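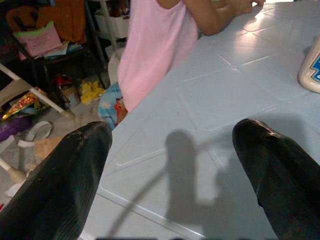

*Photo: Annag Innes, Geddes workshop*

March, entry 6 – glue trials, cont.

Second batch of lap joints broken this morning. Same stock as before: beech offcuts planed to an even thickness, faces wiped down, glued within the hour. Wurkix white glue on one set, Wodia on the other, both spread with the notched card and clamped overnight. Load put on with the lever rig and the 100 kg hanging scale.

Wurkix: every joint failed in the wood. Long splinters left on both faces, no bare glue visible. Same result as the first batch, so I am not going to spend more stock on it.

Wodia: mixed. Three joints failed in the wood at loads close to the Wurkix set. The remainder let go along the glue line at much lower loads, and the film came away shiny on one side. Catherine Munro thinks the spread was too thin at the ends of the overlap. I think it had skinned before the clamps went on. The two are not easy to tell apart from the broken faces alone.

Points to settle before the next batch:

- Open time. I have been working to the figure on the tub, which assumes a warmer room than ours. Will time the skin on a scrap with a fingertip and write it down.
- Clamp pressure. The old sash clamps do not pull evenly. Annag has the Vesex pair with the flat pads – ask for them back.
- Overlap. Keep to 75 mm for the time being. Changing it now would spoil the comparison.

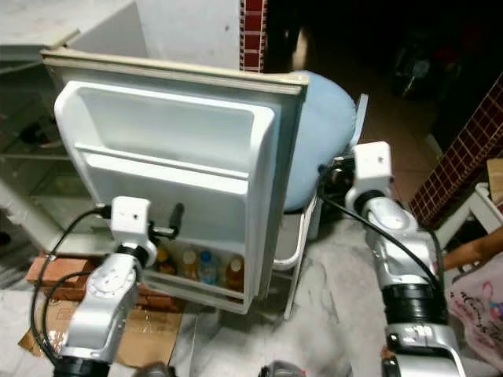
The scale also needs looking at. It read 3 kg high with the hook empty at the start and came back to zero after a few pulls. I have taken the reading before each joint and subtracted it, but the first two results in the Wodia set were done before I noticed and should be marked doubtful. They are both low ones, so the error does not rescue them.

Moisture: the offcuts came from two boards. One had been on the rack since autumn, the other was newer. I did not keep them apart when cutting, which was careless. Next time pencil the board number on the end grain before anything goes through the saw.

Catherine suggests a third set with the faces sanded instead of planed. Worth doing, but only once the Wodia result repeats or goes away. Cut enough blanks for both and leave them stacked with sticks between.

Clamps off tomorrow at 9 for the spare pair. Break those last.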